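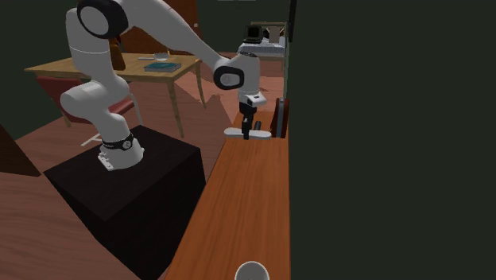
*The arm at work in its simulated room, gripper down at the far end of the wood.*

# Visit to the Pramdale student robotics open day

January 19, 2026

I drove to Flenport to see student robots and saw mostly student laptops. The Pramdale class does all its work in simulation, in a house the students call Sullimholm, and the admission price was a name tag I had to write myself.

The task is tidying. A white arm has to pick things off a long wooden surface, and a run scores when the item ends up where the worksheet says. The group had logged 3649 runs since June. I asked how many had gone well and was offered a cookie.
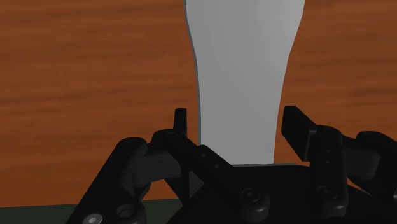 *Gripper view: open fingers either side of the gray piece, tabletop behind.*

Most of my hour went to the gripper view, which the students watch the way my uncle watches golf. One team waits 3 seconds before closing the fingers. The team beside them thinks this is superstition, and has a chart. The chart covers about 100 runs and is called Liew, after the laptop it lives on.

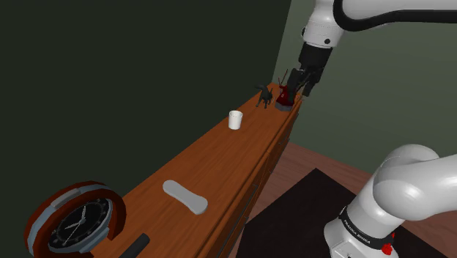 *Cup, cat and clock share the cabinet top while the gripper hangs over the red object.*

The cat figurine is worth minus 200 points if it goes over. I found myself caring about it a good deal more than I had planned to.

Parking is behind the gym. Bring your own pen for the name tag.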